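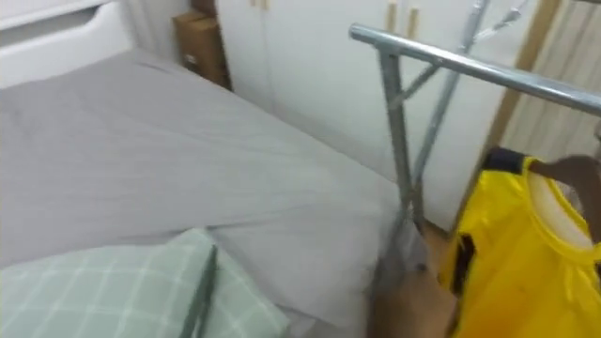
Besus notebook, 9/22/21
Head camera and arm, bedroom runs

Moved Besus out of the shop and into the bedroom. Bed on one side, clothes rack on the other, wardrobe behind. Base wheels locked, left them locked all session.

Arm speed at 60 percent to start. At that speed the arm smears badly in the head view when it swings between the bed and the rack, and the lower legs of the rack go with it. The yellow shirt on the rack stays readable, so does the grey bedding. Exposure is still on auto. Gyu-bin wants it fixed at 7 ms with the ceiling light on. I think that will be too dark on the curtain side but will try it.

Rack is going to be a problem for depth. Shiny tube, and the cross braces drop out of the point cloud completely. The planner then thinks it can go straight through the X. Put in a keep-out box by hand, padded 60 mm on every side. Ugly, but it held for the rest of the runs. Jarosław suggests matte tape on the tubing. Would work here, no use in anyone else's room.

Wooden hanger is easier. Good edge against the curtain, detector picks it up without retraining. Same for the wardrobe handles, though we have no plan to open those yet.

Shoulder
Joint 2 faulted twice with the arm stretched out over the bed. Log says overcurrent both times. Reseated the connector, re-ran the same path, no fault. Not convinced. The crimp on the brown wire looks poor and I would like to redo it before the next long run. Bonifacio has the good crimper.

Log
Frames saved: 400
Frames dropped because of blur: 127
Keep-out file: copied to the shared drive under Besus, bedroom

To do
Redo the joint 2 crimp.
Fixed exposure test, same path, speed down to half.
Ask Annelies whether the Pramell camera mount can tilt lower. Too much wardrobe in view, not enough floor.
Add the pillow to the label list. Currently it gets merged with the bed.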